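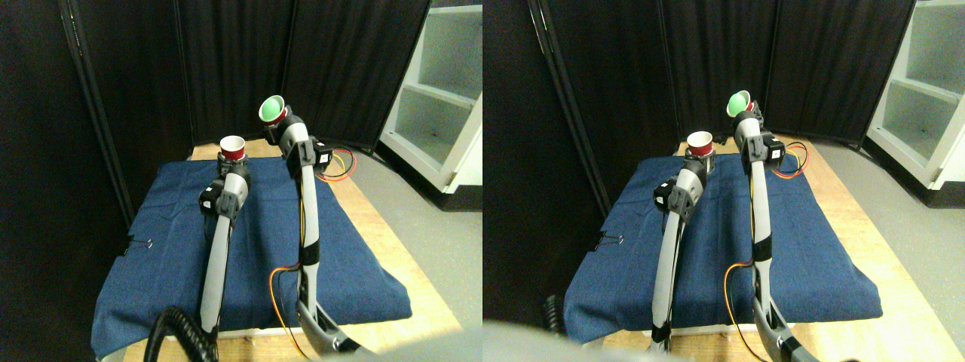
Blue cloth keeps sliding off the craft table, clips or something else?

Posted by Irena Wasilewska, January 2, 2019

Hi all, quick one. Wood table, light finish, blue cloth over most of it and down over the front and left. I use it for cup stuff, sorting colors, stacking, pouring beads from one to another. Red paper cups and some mint green ones. Every time a cup gets dragged the cloth goes with it and wrinkles up. Got a small black binder clip on the left edge where it folds over, which helps on that side, but the right side has bare wood showing so nothing to fold over and clip. Don't want tape residue on the wood. Also do I iron this thing or just live with the wrinkles? Cloth is from Undadari if it matters, paid 9 dollars, no care tag that I can find.

Howard Sugden

Shelf liner. The rubbery open mesh kind, under the cloth, cut an inch smaller all round so it dosen't show. Did this on my sewing table in October and havent had to straighten it since. Test a corner first, some liners stick to varnish if you leave them for months. Lift it now and then.

For the right side, pull the whole cloth over till you have enough to fold, then clip both sides. You'll lose a bit on the left but sounds like you have extra there. Two clips a side, near the corners. One in the middle lets it swivel.

Iron on medium, slightly damp, do a hidden bit first if you dont know the fiber. Let it cool flat before you put it back.

Leif Sæther

just get a bigger cloth. 72 inch, Rawat has them

Cyril Stockdale

Agree with Howard on the liner. Would skip ironing, mine was creased again by lunch. I spray it with water once its clipped down, smooth it out by hand, leave overnight. Good enough for beads.

If the cups still drag, put a few beads in the bottom before you start. Empty paper cups tip if you look at them wrong. And pick them up instead of sliding, I know, easier said with kids at the table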